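**Subject:** Re: [cumton-supporters] Away travel and the Botesum cup tie

Answers below, with the earlier message quoted in parts. I have left out the section on scarves, as it was dealt with at the last meeting.

> Can anyone confirm how many away tickets we are getting for the Botesum game? I heard 1385 from one person and 956 from another. It makes a difference to whether we book a second coach.

The number is 956. The figure of 1385 is the full capacity of the away end at Botesum, but they close the lower corner when the visiting club is from outside the top two divisions. We asked for the corner to be opened and they said no. I don't expect that to change before the tie.

Season ticket holders get first call, one ticket each. Anything left goes to members who were at the Ferri away game in December, and then to general sale at the window. You need the stub or the email receipt from Ferri. A photo of yourself at the game was accepted last year and it caused arguments, so it won't be accepted this time.

> Are we still using Patetti for the coaches? Last time the driver didn't know where the away parking was and we missed the first goal.

Yes, still Patetti. I spoke to their office after the Ferri trip and they agreed that the driver had been given the address of the training ground. For Botesum I have sent them a map with the gate marked. The coach parks on the school side of the river, and it is a ten-minute walk from there to the turnstiles. There is no drop-off at the ground itself.

The fare is 25 dollars for adults and half that for under-16s. One coach is confirmed. The second will be booked only if we have names and money for at least 30 seats by 18th April. After that date Patetti can't hold it for us. Please don't send a message saying you are "probably" coming. Either pay or wait.

> Does anyone know what the crowd was for the last home game? The announcer gave it but I couldn't hear over the drum.

3127. That is the best of the season so far for a league game, and it was helped by the school groups. The gate for the game before that was well down on it, but it rained from noon and the road past the bus station was closed.

On the drum: the club has asked that it stay in the back three rows. People lower down have complained they can't hear announcements, including the one about the car with its lights on. I have no strong view about it, but I would like us to agree to the request before they make it a rule.

> I thought we looked short in midfield again. Is there any news about the injuries?

Only what has been on the club website. The captain is back in light training and will not be ready for Botesum. The younger of the two holding players has had his cast off. My own opinion is that we should go back to three in the middle and stop asking the left winger to cover sixty yards of grass. He was walking by the seventieth minute against Ferri, and both their goals came down his side. We also gave away far too many free kicks near the box, which against Botesum will be punished, as their center backs are both good in the air.

> Is the family day still on, and are you still collecting toys for the swap table?

Yes to both. The swap table will be in the clubhouse, to the left of the bar, from two hours before kickoff. Bring toys that are clean and complete. If it takes batteries, check the compartment before you bring it in, and make sure the cover comes with it. Games with missing pieces will be turned away. 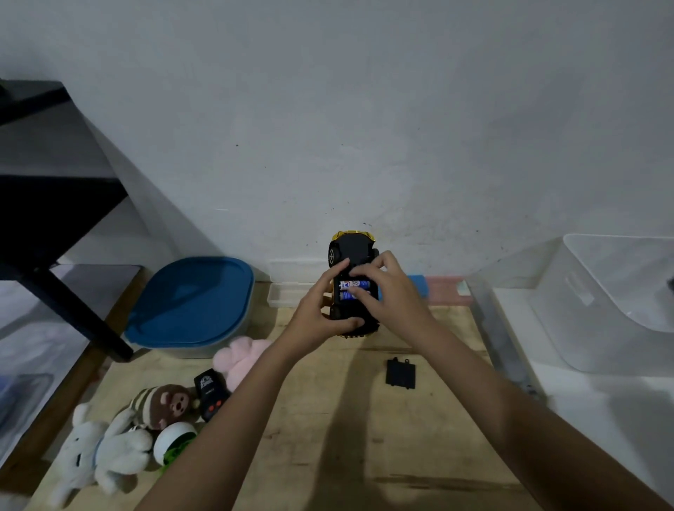
*Toy car with its battery cover off, two AAs in.*

Soft toys are fine if they have been washed. No bikes or scooters, as there is nowhere to stand them. Anything still on the table at the final whistle goes to the thrift store on the corner, so don't leave something you want back.

Two other items that weren't in the earlier message:

- The minibus from the north side of town will leave fifteen minutes earlier for evening games. The stop has moved across the street to the pharmacy.
- The old away flag has a tear along the top seam. If you have a sewing machine that can handle heavy cloth, reply to me off the list.

Coach money can be paid at the clubhouse before any home game or by transfer. Put COACH and your surname in the reference line.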